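26 Dec 2023
Stadton Sports Performance Workshop, basketball tracking

Work today was limited to the shot-arc sensors ahead of the Brilden holiday tournament. The Jendura unit was remounted behind the east basket and recalibrated against the regulation rim height. A total of 306 shots were logged in the session, all from the high school wings and guards attending open gym. The software rejected 7 of them, mostly tip-ins and put-backs, which it is not set up to handle.

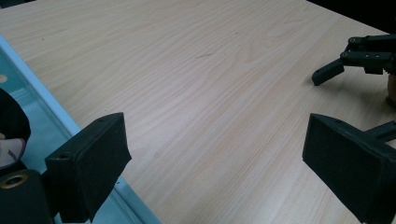 Kenji Heinonen
Shooting Analysis Technician

Release times for catch-and-shoot attempts agree with the hand-timed figures from earlier in December. Pull-up jumpers off the dribble do not. The unit appears to start its clock at the gather on some attempts and at the set point on others. Colleagues should not quote pull-up release times to coaches until this has been settled.

Two players asked for their corner three results. These were withheld, as the west baseline had not been checked. The sample rate remains at 300 per second. Lowering it made the entry angle readings unsteady and is not advised.

To do before the first game: check the west baseline, replace the tape on the left elbow mark, and copy the session file to the shared drive under the tournament folder.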